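1/ Spent part of the winter reading up on expansion joints in large floor slabs. Notes follow, mostly for people who have to specify them and would like fewer callbacks.

2/ Concrete shrinks as it cures and then moves with temperature for the rest of its life. You choose where it cracks, or it chooses. A saw cut is a crack you drew in advance.

3/ Terms get mixed up a lot. A contraction joint is a partial-depth cut. An isolation joint goes full depth and separates the slab from columns and walls. A construction joint is where one pour stopped and the next one started.

4/ The slab I keep going back to is the Plamuvico warehouse: 3,220 square meters, placed in 11 pours, finished in November. The drawings show the joint layout on one sheet and the column grid on another. Overlay them before you pour.

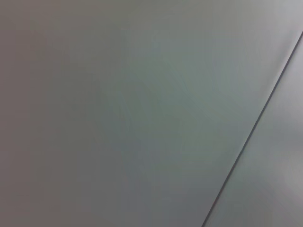

5/ Timing matters more than blade choice. Cut too early and the edges ravel. Cut too late and the slab has already cracked somewhere else. Hot, windy days shorten the window - sometimes to a few hours.

6/ Depth: a quarter of slab thickness is the usual rule for a conventional saw. Early-entry saws go shallower, but you have to be on the slab sooner. Check the spec before the crew picks a saw.

7/ Filler: semi-rigid epoxy or polyurea where hard-wheeled forklifts run. Soft sealant lets the edges chip under load. Wait as long as the schedule allows before filling, as the joint keeps opening while the slab dries.

8/ Plamuvico filled early to meet a handover date. The log lists 743 meters of joint with filler pulled away from one side. That is separation, not structural failure, but it still has to be topped up.

9/ Updated 22 March 2025: fixed the units in post 8. The log was in meters and I had typed feet.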